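Open day at Traltia: Christmas in July

Signe Isaksson promised us robots doing household chores, so I drove 200 kilometres to watch a tree being decorated. My own family manages it in one evening, with shouting.

The two-armed bench

One arm had the end of the fairy lights in its gripper, beside a tree shorter than my forearm. The other hung in the air with its fingers open, a posture I recognised from my brother-in-law.
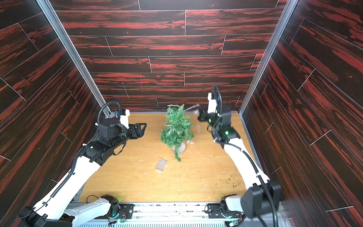 Getting in close

Wire is awkward stuff, Signe told us, and plastic needles grab at everything. Down at the base the black fingers were in among the greenery, with a crumpled paper label between them and the silvery strand looped loosely above. 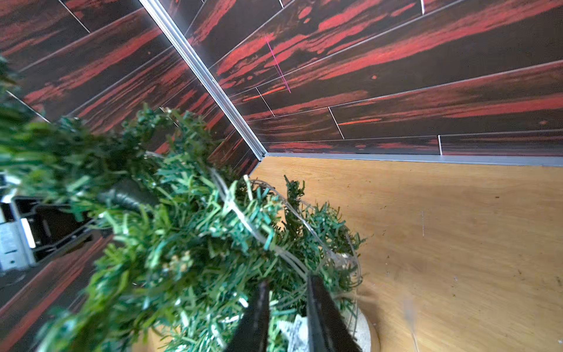 Would I buy one?

Roald Forsberg reckons 5 years before it does a lounge room. I'll keep the stepladder. The sausage rolls were excellent, and parking is free behind the Irow building.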